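Section 3. Setting Up the Sorting Table

Read this section before you plug anything in. Everyone who skips it reads it later, usually on the floor, looking for a screw.

These instructions cover the Ronatden tabletop sorting kit: one short belt conveyor, one four-button control box, and a set of shallow plastic trays. The Filtance lamp is sold separately and may be replaced by any desk lamp you already own and feel neutral about.

3.1 Choosing a table

1. Pick a table that doesn't rock. Folded cardboard under one leg is allowed for an afternoon. It is not allowed as a lifestyle.

2. Clear the whole top. Mugs count as things. So does the stack of paper you've been meaning to file.

3. Wipe the surface and let it dry. The feet of the conveyor grip a clean top well and a dusty one hardly at all.

Note: A plain, dark tabletop makes small parts easier to find. A wood-grain pattern hides a black washer better than any professional could.

3.2 Placing the conveyor

1. Lift the conveyor by its metal rails, one hand on each side. Do not lift it by the belt. The belt will stretch, and then it will wander, and then you'll be reading Section 7.

2. Set it down lengthwise across the middle of the table. Leave a clear strip in front of it deep enough for the trays, with room for your wrists.

3. Push down gently on each corner. If one corner clicks, turn the foot on that side until it stops.

4. Slide a sheet of paper between the belt and the rail at both ends. It should pass on both sides. If it sticks on one side, the belt is off center, and you should adjust it now while you're still in a good mood.

CAUTION: Keep sleeves, lanyards, necklaces and long hair away from the ends of the belt. It is a small motor, but it is very committed.

3.3 The control box

1. Put the control box just past the right end of the belt, on the table, with the buttons facing up. Left-handed users may put it on the left and will need the long lead.

2. Press each button once with the power off. Each should spring back. A button that stays down is either dirty or sulking, and a dry cotton swab fixes both.

3. Learn where the buttons are before you learn what they do. When something jams you will be looking at the jam.

Note: Don't stand the box on top of the rails to save space. Vibration walks it along until it drops off, nearly always into a tray you'd just finished filling.

3.4 Trays

1. Set the red tray and the green tray side by side in front of the conveyor, red on the left. Further trays can go out to the sides.

2. Decide what each color means and write it down. In our own workshop, green meant "keep" to one half of the room and "done" to the other. This went on until February. Ewan Ogilvie has the label maker now and may not be argued with.

3. Start every batch with empty trays. One leftover part from the last batch can undo 112 correct ones.

4. Keep the contents shallow. If you can't see the bottom of the tray, you've made a bin.

3.5 Lamp and cables

1. Stand the lamp at the left edge of the table. Aim it away while you set up, then swing it toward the belt when you start work. Glare off the rails is unkind to the eyes after lunch.

2. Bring power in from the back of the table where you can. Leave enough slack that a tug on a cable doesn't move the thing on the end of it.

3. Tie up spare cable with the Kerr straps in the bag marked 2. Yes, there are more straps than you need. There are also more cables than you think.

CAUTION: Don't run a cable under the conveyor. It will rub against the frame, and you won't find out until it has rubbed all the way through.

3.6 First run

1. Run the belt empty for 3 minutes. Listen. A hum is fine, a tick is a loose foot, and a squeal means turn it off.

2. Send one part down the belt. Pick it up at the end and put it in the right tray. Congratulations - you have sorted.

3. Check the belt tension again after 4,000 parts, or when you begin to suspect it, whichever comes first. Kernusance belts are checked the same way but use the smaller wrench.

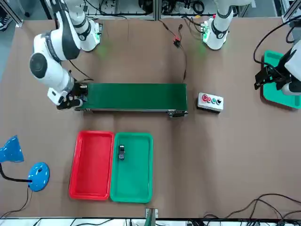 Keep the spare wrench in the drawer with this manual. If the table has no drawer, tape the wrench to the back cover, and go on to Section 4.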